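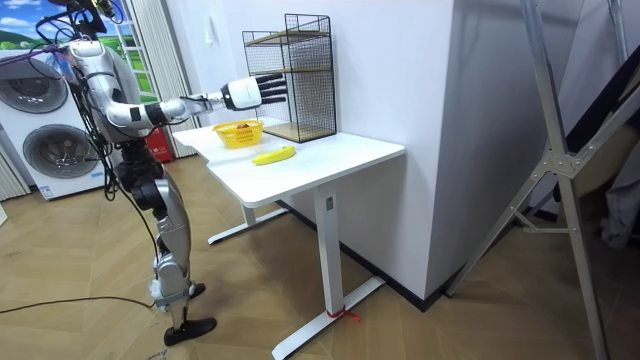

Talking planners with the Skallier team

I'd been bugging the people behind Skallier for a chat ever since they put out the first build in December, and this week I got one of their planning engineers to sit down with me (well, on a call, with terrible audio on my end!). Skallier is the layer that decides where a humanoid's arm goes next, and it runs on top of Clurkanus, their perception stack.

"Everyone asks about the hand," she told me. "I spend my days on the bit before the hand gets there. Fruit, baskets, a shelf, a cloth - the planner has to treat those very differently."
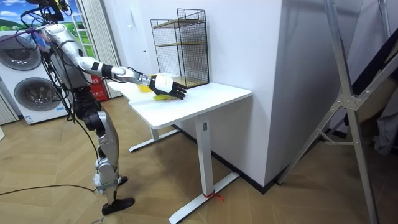
Cloth is the one she grumbles about most. A rigid thing gets a pose and you're done, but fabric gets what she calls "a best guess with a timer on it." The new release throws out stale guesses after 880 milliseconds, and I love that there's a setting for it.

I asked about testing. They keep 3,000 logged plans and replay every one before a merge. "Last time 198 came back different," she said. "Two were real bugs. The rest was me changing the rounding."
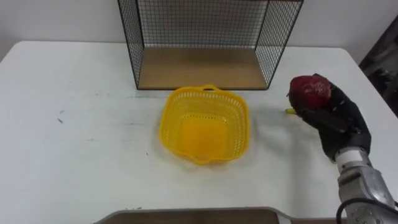 She'd like the replay tool to go public next, once the docs are less embarrassing - her word! I've already asked for an early copy.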